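Reusing plastic bottles as seed waterers. Quick notes, 19 Sep 2018.

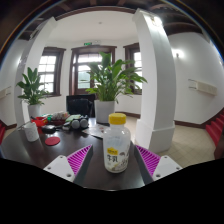
Seedlings hate a hard jet of water. Want a gentle sprinkle. Any bottle with a screw cap does, like the milk one with the yellow cap. Rinse it twice, then make 3 small holes in the cap with a hot pin.

Fill, screw on tight, tip and squeeze. Dont drown them.

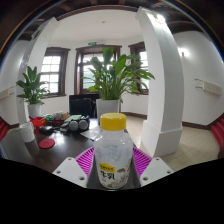 How often should I water?

Every 2 days indoors, less from November.

Wash the bottle out wekly.

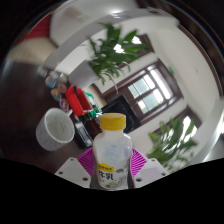 *Milk bottle, cap on.*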